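The home-robot simulator from Potgieter has been on sale since October, and it now has more than 2,000 users. It is a software package that builds furnished rooms and puts a two-armed robot inside them, so that people who write control programs can try them before they go near a real machine. I spoke with the product lead at the company's office in Fletville, with a laptop open between us for most of the hour.

The first thing I asked was who buys it.

"Small teams, mostly," the product lead said. "Two people and one robot that is always in pieces. They can't wait for the hardware to come back before they test something."

The base package, which the company calls Drudano, comes with 46 rooms. Bedrooms and living rooms make up most of the list. Each one can be loaded with different wall colors, different furniture and different things lying on the furniture. Buyers can also bring in their own models, although the product lead admitted that this part needs work.

"The import tool is slow and the error messages are bad. We know. We get mail on it every week."

I had used the trial version for a few evenings before we met, and my own complaint was the arms. On my machine they were jerky whenever I asked for a long reach. The product lead asked which settings I had used and then said I had left the time step at the default.

"The default is set for older laptops. Cut it in half and the motion gets smoother, but you pay for it in speed. We should say that on the first page of the manual. Right now it's on page 13."

I tried the change later, and the long reaches did get better. The fan on my laptop also ran the whole time.

We talked for a while about camera views. The package records from more than one point on the robot, and a user can save any of them during a run. A view mounted close to the gripper swings with the arm, so a wall or a door can come out at a sharp slant. I asked if customers find that hard to work with.

"Some of them ask us to level it. We tell them no. A camera on a real arm tilts too, and if your program only works with a level picture, you want to find that out early."

The rooms themselves are plain up close. Walls are flat and a little grainy. The pictures and posters have more going on in them than the furniture does, and I asked if that was done on purpose.

"Partly. A busy picture on a wall is a good test. A program that looks for objects on a dresser can get stuck on a print that has a lot of hard shapes in it."

A team in Flerncombe is testing the next version, which adds cloth and soft items. There is no release date. The price of the base package will stay where it is, and current owners will get the new rooms without paying again. Support is by email only.

"We're a small office," the product lead said. "You write in the morning, you hear from us by the end of the day. Usually." 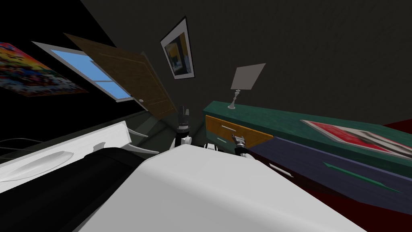

Two views from inside a simulated room.

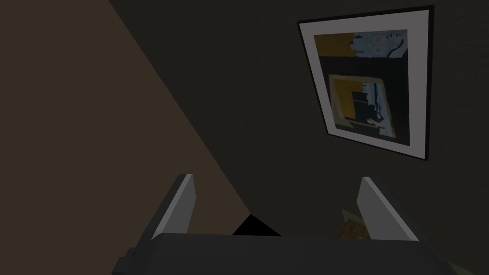

*Interview and text: staff writer, home robotics section*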